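I have been manager of Fernmont Town for 13 seasons. Fernmont Town does not exist outside a browser tab, and I have lost more sleep over it than over either of my mortgages.

For anyone who hasn't played it, Cikico is a free football management game. You pick a team, you set the tactics, and then you watch little coloured dots ignore them for ninety minutes.

I started in the bottom division with a goalkeeper rated 20 out of 100. He was my captain. He was also, for a fortnight in October, my top scorer, on account of penalties.

People ask what formation I use. I use 4-4-2, as my father did, shouting at the telly. I've tried the clever ones. My wing-backs went forward in August and I believe they're still up there.

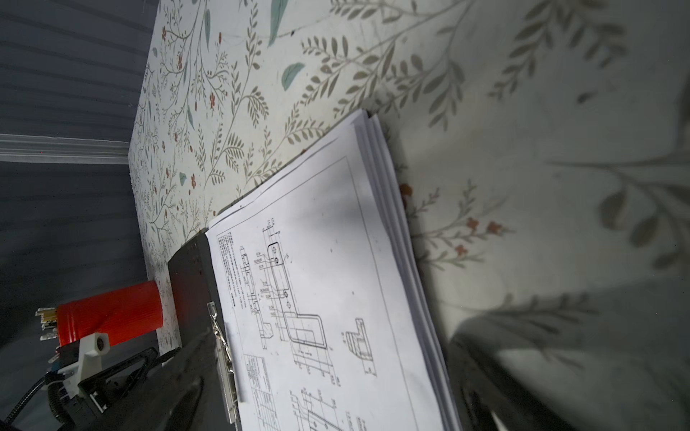
Anyway, the transfer market. You get a budget of 3000 coins at the start of each season and the game lets you spend the lot in one go on a striker with bad knees. It does not ask if you're sure. It asks if you'd like to buy more coins.

My striker with bad knees is called Surdu. The game made him up and gave him a random face, which is mostly eyebrow. I paid 3000 coins for him and he did his hamstring in the warm-up.

I didn't know you could get injured in the warm-up. There's no warm-up in the game. There's only a line of text saying it happened.

He came back in March and scored four against Flallow Rovers, so I renewed his contract. He is 36. I've given him three more years. This is what sentiment does to a wage bill.

A word on Flallow. Flallow are run by somebody who has never once replied to a message and who logs in at four in the morning to change his line-up. I know this because the game tells you when a rival was last online, and because I was also there at four in the morning.

He plays five at the back. At home. Against a side whose best midfielder is a converted left-back with "Passing: Poor" on his profile. We have drawn 0-0 with them seven times and I've watched all seven to the end.

Things I've learned about the tactics sliders: "Pressing" makes everyone tired. "Tempo" makes everyone tired but sooner. "Creative freedom" gives my centre-half permission to try a bicycle kick in his own box.

There's a team talk button as well. Options are Calm, Encourage and Angry. I pressed Angry at half-time when we were 2-0 up, by mistake, and we lost 5-2. The dressing room "has concerns". It's had them since Christmas.

Youth academy update, as two of you asked. It costs 100 coins a week and has so far produced a second goalkeeper, a third goalkeeper, and a lad who can play on either wing but apparently won't.

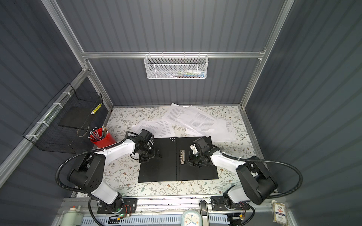 Cikicowatcher replied to say I should just sell all the goalkeepers and buy a proper left winger, which is sound advice and I resent it. The third one has been on the bench for two years and has never complained. You can't teach that.

I did put the second one up for sale, mind. One offer came in, from Flallow, at ten past four in the morning, for a single coin. I turned it down. He came back with two coins.

Someone else wants to know if playing this has helped me understand real football. I'd say it has helped me understand managers who stand on the touchline with their hands in their pockets looking at nothing. I used to think they were thinking.

The last update added weather. It rains at every one of our home games. Our ground is listed as "Basic" and the pitch as "Heavy", and Surdu's knees now have their own warning symbol.

Upgrading the drainage takes 20 days and you can't play at home while it's being done. I've put it off for three seasons, like the actual gutters.

Final day of the season tonight. We need a point to stay up. We're away at Flallow, and he was last online eleven minutes ago.

Going 4-4-2. Surdu starts. Will report back after kick-off unless he goes in the warm-up again.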